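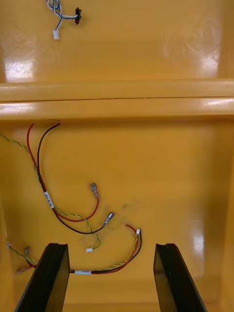 O que é, afinal, um jogo em acesso antecipado?

É um jogo posto à venda antes de estar terminado, com a promessa de que o dinheiro dos primeiros compradores ajudará a terminá-lo.

Capítulo 11
Vender o inacabado

A definição acima é a que os estúdios preferem, e convém lê-la com desconfiança. "Promessa" não é um termo contratual. Quem compra uma versão incompleta compra o que existe nesse dia, e quase todas as lojas o dizem numa linha que poucos leem.

Tomemos o caso de Brasutach, jogo de construção naval do estúdio Sovwood. Saiu em março com um roteiro de atualizações muito bem desenhado: modo cooperativo, novos estaleiros, suporte para comandos. A produtora, Idun Söderlund, garantiu que a versão final estava "ao virar da esquina". Venderam-se cerca de 500 cópias na primeira semana. A 4 de junho, o roteiro foi substituído por outro, sem datas -- e sem o modo cooperativo.

Houve má-fé? Não é certo. Solveig Fagerlund, que estudou o fórum do jogo, leu 531 mensagens de compradores e encontrou mais impaciência do que acusações de fraude. A sua conclusão parece-nos generosa. Os impacientes continuam a escrever; os que desistiram já lá não estão, e uma amostra assim diz pouco sobre eles.

O argumento habitual a favor do modelo é o da participação: os jogadores testam, comentam e melhoram o produto. Pode ser. Também se pode chamar a isso controlo de qualidade pago por quem o faz. A editora Engebretsen, que distribui Brasutach, nunca publicou quantas sugestões foram de facto adotadas, e o estudante fará bem em perguntar porquê.

Nas secções seguintes compararemos este lançamento com o de Walteck, vendido completo e pelo mesmo preço, e veremos que obrigações cada estúdio assumiu por escrito.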